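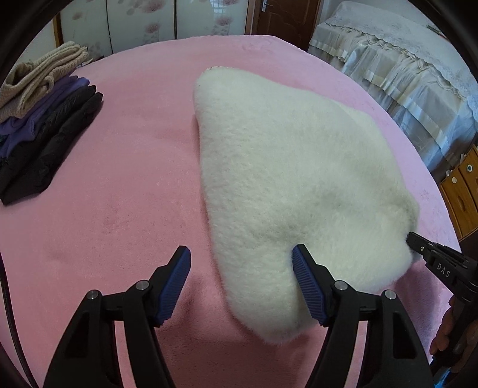 Keeping Warm at Home: Blankets, Drafts and Heating Habits in Isham Hall and the Trivine Apartments

Term project report, Home and Community Studies

Why I picked this topic

When we were asked in August to choose something from daily life and look into it properly, I had just moved into an old building with tall windows, and my grandmother had already started mailing me things to put on my bed. So the subject more or less picked itself. I wanted to find out how students keep warm in their rooms once the weather turns, what they do before they touch the thermostat, and whether the people in the newer apartments behave any differently from those of us in the drafty old hall.

I should say that my first plan was much bigger. I wanted to cover the whole town, including the row houses on Wubshet Street, and my instructor very kindly talked me down to two buildings. I am glad of it now, although I still think the row houses would make a lovely project for somebody.

How I did it

I wrote a questionnaire of 17 questions and left paper copies in the mail rooms of both buildings, with a shoebox to drop them into. I got 134 of them back, which was far more than I had hoped for, and a good many had long notes in the margins. People have feelings about radiators! I also sat down with 20 students for a longer chat, usually over tea, and asked them to tell me what a cold evening at home looked like from supper to bedtime.

Isham Hall has steam radiators that are run from the basement, and the residents can open or close a valve and that is all. The Trivine Apartments were finished after 2000 and have a thermostat in every unit, with the heating charged to the tenants.

What I found

The biggest surprise was that the people in the newer building described themselves as cold more often. At first I thought I had mixed up the two piles, so I went back through the whole shoebox, and I had not. When I asked about it in the chats, the answer was nearly always the bill. Roommates in Trivine had agreed on a low setting in the fall and then held each other to it, sometimes with notes taped beside the dial. In Isham Hall the trouble ran the other way. Rooms got so hot by midevening that windows were opened, and then the steam went off overnight and everybody woke up chilly.

Bedding came up in almost every conversation, even when I was asking about something else. Most students piled on layers a little at a time and kept one favorite throw that traveled with them from bed to desk to couch. Plush and fleece were well liked for feeling warm right away. Wool had a smaller group of very loyal fans, and a few people could not bear it against their skin. Several mentioned that fluffy things are hard to wash in the small machines downstairs and take forever to dry, so they end up waiting for a trip home.

Drafts were the other big subject. Rolled towels along the windowsill were common in Isham Hall, and one resident had sewn a long tube filled with rice, from a pattern in an old Wurkonari craft booklet. I tried making one myself. It came out lumpy but it does the job at my door.

What I would do differently

I only asked about evenings, and I wish I had asked about mornings too. I also left out a question about which floor people lived on, and the margin notes make me suspect it matters a good deal in Isham Hall, with the top floor warmest. A few cheap thermometers would have helped me check what people told me, so if I carry this on next term I will start by buying those and asking a resident on each floor to write down the reading at bedtime and again at breakfast.

Handed in 21st January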